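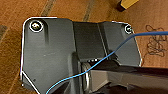

The bracket, with its two screws, and the blue wire passing over it.

The cell at Plisside runs two shifts and stops for maintenance at 700 operating hours, whether or not anything has gone wrong. In June it stopped earlier than that. The arm was placing parts to the left of where it had been taught, and the error grew through the morning and shrank again after lunch.

Amrit Bergeron looks after the cell. His first check was the program, which had not been changed. His second was the tool centre point, the figure that tells the controller where the working tip of the gripper lies in relation to the last joint of the arm. He drove the tip to a fixed pin, turned the wrist through four positions and watched for drift. The tip should stay on the pin. It moved off it each time the wrist turned past the halfway mark.

That result put the fault in the tooling. A loose base or a worn joint further back would have shown up with the arm at full stretch, and it did not. Bergeron took the mounting parts off and worked through them on the bench.

Brackets of this sort get little attention. They carry no motor and have no moving surface of their own, so they are left out of most service schedules. The screws are another matter. Each change of direction loads them, and a screw that has lost some of its grip can let a bracket shift by a hair and then return. At the tip of a long gripper the hair becomes a misplaced part.

Bergeron's procedure is written on one side of a sheet kept in the control cabinet. Isolate the cell and lock the supply off. Support the tool before any screw is touched. Mark the position of each part. Take the screws out in pairs, clean the threads, inspect the faces for raised metal, and refit with a driver set to the maker's figure. He does not tighten a screw fully until its partner is seated.

The cross-shaped recess calls for a driver tip that fits properly. A worn tip rides up under load and rounds the recess, after which the screw has to be drilled out. Bergeron replaces his tips every 19 services and throws the old ones away so that they do not find their way back into the drawer.

Wiring takes longer than the metalwork. A wire at the wrist bends with every cycle, and it needs enough slack to follow the joint but too little to catch on a fixture. The original layout, drawn up by the integrator Vitska, clamped the wire close to the pivot. Bergeron moved the clamp back along the arm and now replaces the wire at 2000 hours, before the insulation starts to harden.

On refitting, the centre point was taught again from the same pin. The drift had gone from three of the four positions. In the last it remained until the clamp was loosened and the wire given more length, which suggests that the cable had been pulling on a tool already free to move.

The cell was back in production at twenty past four. Bergeron has since added the bracket screws to the 700-hour list, between the air filter and the door switches. The Fraser cell on the next line has the same tooling and is due for the same check when its current batch is finished.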